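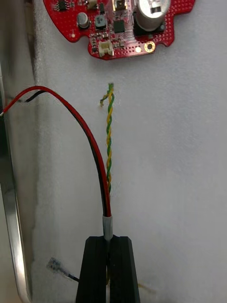
Figure 1. Gripper holding a red and black lead by its sleeve, circuit board behind.

Notes for session 2, Automation and the Workbench
Jasmina Nikolovski, 22 November 2024

Most of you did the Weritz reading, so I'll skip the history and get to the part we ran out of time for last week – what happens to a person's day when a gripper takes over some of the handling.

I spent nine years doing harness work at Cirnent before I taught anything, and I can tell you wire is a pain. It springs back, it twists, it catches on your sleeve. A good assembler feels all that through her fingertips and never writes it down. When Cirnent brought in its first cell, in February, our job descriptions stayed the same for months while the actual work changed under us. We went from making 30 harnesses a shift to setting out parts, watching, and sorting out whatever got stuck. Some people loved it (my wrists did!), and some felt they'd been demoted to waitress.
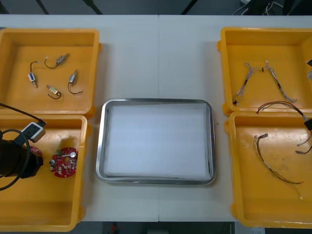

Figure 2. Work table with parts set out.

Kitting is where I'd like you to look first, because it's the job that grows when the handling shrinks. Somebody has to decide what goes where, and at Cirnent that somebody got no extra pay for it until the union rep, Yordanov, put it on the agenda. Look at how the solenoids have a yellow tray to themselves, with harnesses over on the other side and the lined steel tray in the middle. Laying out a table like that is skilled labour, and it should be in the job description. Who gets to change the layout? Who gets the blame if a part is in the wrong spot?

For the tutorial, read the Zaltden agreement, the clauses on retraining and rotation, and bring a page of notes on who carries the new tasks. Handwritten is fine.

The essay is 1000 words, on a workplace you know. It doesn't have to be a factory – a library or a bakery is great. Drop it in my box or bring it to room 2140.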